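Deadlocks are seldom found in testing. At Kultine, where Ysaline Lecomte leads the scheduling group, one appeared after 221 days of uninterrupted service: two threads each held a lock that the other required, and 800 requests queued behind them. The group now acquires all locks in a fixed order — a rule set down in July and checked at every build.

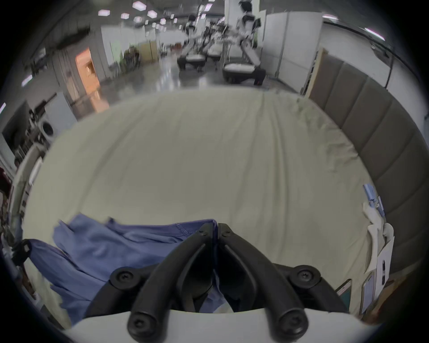 Timeouts remain as a second safeguard. A thread that waits longer than 10 seconds releases its locks and begins again.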